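Pre-opening checklist for the Ruvwood LAN night, March edition. Comments are mine, typed up after the walkthrough, and I've left them long on purpose because next time we'll forget all of it.

Status key: **OK** / **FIX** / **WATCH**

## 1. Power

- [x] Each table row on its own circuit — **OK**
- [x] No power strip plugged into another power strip — **FIX, done**
- [x] Cords off the walkways or under cord covers — **OK**
- [ ] Breaker panel labeled and clear — **WATCH**

Comments: I love how much better this is than last year! Six machines per circuit was the limit we set, and the row layout sticks to it without anybody having to be clever. One strip in row C was chained off another one and I pulled it on the spot. The panel is labeled now, but the labels are painter's tape and two are already curling. Please swap them for the printed ones in the Waweru box.

A 1000 watt power supply doesn't pull 1000 watts all evening, I know, and several people have explained this to me with great patience. I'm still counting the big rigs at their full rating. It makes the math easy and leaves us some room when everybody loads into the same match.

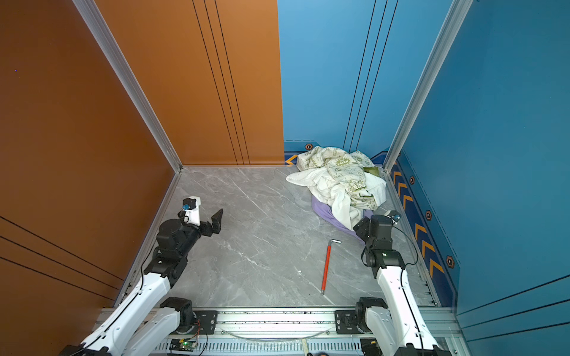 ## 2. Rigs brought from home

- [x] Side panels on, or machine at the back of the table — **OK**
- [x] No bare or cracked power cords — **OK**
- [x] Water loops looked over before power-on — **WATCH**
- [x] Laptops flat on the table, vents clear — **OK**

Comments: The builds this year are gorgeous. There's a tiny case with a handle, there's one painted to match its owner's favorite racing game, and there's a custom water loop I could have stared at all night. That last one is why the third line says WATCH. The fittings looked fine at check-in, but it rode here in the back of a hatchback, so it gets a paper towel under it and a second look after the first hour.

Laptops on sweatshirts are back, by the way. A folded hoodie looks cozy and blocks every vent on the bottom. We have spare stands — hand them out early and people just use them.

## 3. Tables and seating

- [x] Leg locks clicked in on every folding table — **FIX, done**
- [x] Monitors set back from the edge — **OK**
- [x] Aisle wide enough for a wheelchair the whole way around — **OK**
- [x] Chairs checked for loose casters — **FIX**

Comments: Two tables weren't locked. I lean on every table now and I'd encourage the next person to do the same, it's quick and oddly satisfying. Chair 14 drops a caster if you roll backward, so it's in the hall with a note on the seat and shouldn't come back in until it's repaired.

The aisle past the Stollura tournament desk was tight with the old layout. Turning the desk sideways fixed it, and now you can see the bracket from the door, too! 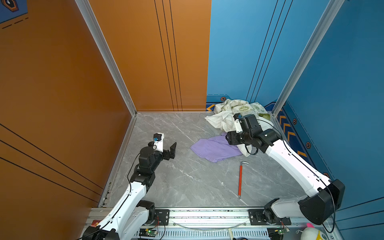

## 4. Network gear

- [x] Main switch off the floor, fan side open — **OK**
- [x] Cables taped flat where they cross an aisle — **OK**
- [ ] Spare switch tested — **FIX**

Comments: The Pusetti switch has been a champ and runs cool even with every port full. The spare powers on, but three ports never lit up, so don't count on it for the finals. Gaffer tape only on the carpet, please. The clear packing tape from last time left a stripe that took me most of a morning to scrub off.

## 5. Exits, noise and people

- [x] Both exits unlocked and lit — **OK**
- [x] Extinguisher on its hook, gauge in the green — **OK**
- [x] First aid kit restocked — **OK**
- [x] Speakers off, headsets only after 11 — **OK**
- [ ] Quiet corner set up — **WATCH**

Comments: The kit has cold packs again. The quiet corner has the good couch and the dim lamp, but bags pile up there by early evening, so it needs a "no bags" sign and a rack nearby. I really want to keep this one going. People told me it was the reason they stayed for the late bracket.

## Still open

- Printed panel labels
- Replacement caster, chair 14
- Spare switch, bad ports
- Sign and rack for the quiet corner
- More drink cups with lids (we ran out, and keyboards suffered)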